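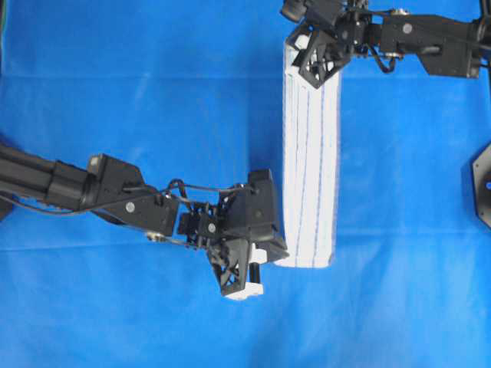

Town Meeting hall walk-through – Tramham town hall, main floor, balcony, rear lot
Done by: Hamish Katene, with Kane Tautahi for the electrical and the doors
Monday, started 4:15 pm, doors to voters 6:30
Copies: town clerk, moderator (Raimo Oksanen), building dept

OK = fine as found. FIX = do before doors open. LATER = goes on the August list. N/A = not applicable.

1. EXITS AND AISLES

1.1 Main doors open fully, both leaves – OK
1.2 Side door to Erach Street – FIX. Sticks at the bottom, needs a shoulder. Kane planed it at 5:10, opens with one hand now. Recheck when it's humid.
1.3 Stage left exit – OK, but somebody had stacked the voting booths from the spring election in front of it. Moved to the coat room.
1.4 Center aisle width – OK after moving. Row 9 had crept forward, probably from the recital.
1.5 Exit signs lit – one out, balcony stairs. FIX. Bulb replaced.
1.6 Emergency lights, test button held – OK main floor. Balcony unit went dim fast. LATER, new battery.

2. SEATING AND CAPACITY

2.1 Posted capacity 442, card by the main doors – OK, card is there but faded. Reprint.
2.2 Chairs set: 261 on the floor, rest in the balcony and along the gym wall if we open the divider. Moderator decides on the divider by 6:45, not later. Last year it got opened in the middle of the sewer article and we lost the count.
2.3 Chairs linked in rows – OK
2.4 Wheelchair spaces – FIX. Plan shows 5, two were blocked by the Drilen speaker stand. Stand moved to the stage steps, see 3.4.
2.5 Non-voter section roped off and signed – OK. Sign says "VISTORS". Leave it for tonight, fix the file.
2.6 Balcony rail – solid, pushed on it every few feet. OK

3. ELECTRICAL AND SOUND

3.1 Cords across walkways – FIX. Two at the pro and con mics. Rubber covers down now. Tape on top of the covers peels so don't bother.
3.2 Power strips not chained – FIX. Found one plugged into another behind the clerk's table. Kane ran a separate cord from the stage outlet.
3.3 Mic stands – pro mic base wobbles. Sandbag on it. LATER, new base.
3.4 Speaker stand, new location – legs spread full, pin in. OK. Keep people from sitting on the steps next to it – tell the door people.
3.5 Projector cart wheels locked – OK
3.6 Panel in the hall closet, clear in front – not when I got there. Coffee urn boxes. Gone now.

4. CHECK-IN TABLES

4.1 Tables level, legs latched – A to L fine, M to Z had one leg unlatched. FIX, done.
4.2 Line does not back up onto the outside steps – can't tell till people come. Ewan Tamihana watches this from 6:30 and sends the overflow in by the ramp door.
4.3 Voter cards kept behind the table, not on it – OK, clerk has the box.
4.4 Tellers have vests – short one. Brodie Ashby bringing hers from the fire station.

5. OUTSIDE

5.1 Ramp surface – OK. Handrail bolt loose at the top, tightened.
5.2 Parking lot lights – north pole out. LATER. Called it in, no date given. Put two barrels with flashers by the curb there for tonight.
5.3 Fire lane – OK at 5:40. One pickup at 6:05, driver moved it.
5.4 Petition and sign people – the Tomoana Road group had a table set up right at the bottom of the ramp. Polite about it, moved back to the grass. Same rule for both sides of the zoning article, they both got told.
5.5 Wet leaves on the rear steps – swept

6. FIRST AID / EMERGENCY

6.1 Defibrillator, lobby – green light, pads in date. OK
6.2 First aid kit – low on bandages, no gloves. FIX. Topped up from the rec office.
6.3 Extinguishers – tags current on all. The kitchen one was on the floor instead of the bracket, hung back up.
6.4 Moderator reads the exit announcement before the first article – Raimo has the text. Please read all of it this time incl. the balcony part.

COMMENTS

Balcony battery and the north pole light have both been on this list before. Need a work order number this time, not a verbal.

If the divider opens, the gym doors count as exits and somebody has to stand there. I had no one down for that. Ewan says he can go over once check-in slows but that leaves the ramp door. Want a name by the next session.

Heat – balcony was stuffy at 5 with no one in it. Windows on the Erach Street side open, the other side is painted shut. LATER

Kane's hours go to the building budget not elections, per the clerk.

Walk-through closed 6:20. All FIX items done except the capacity card, reprint goes up before the second night.

H. Katene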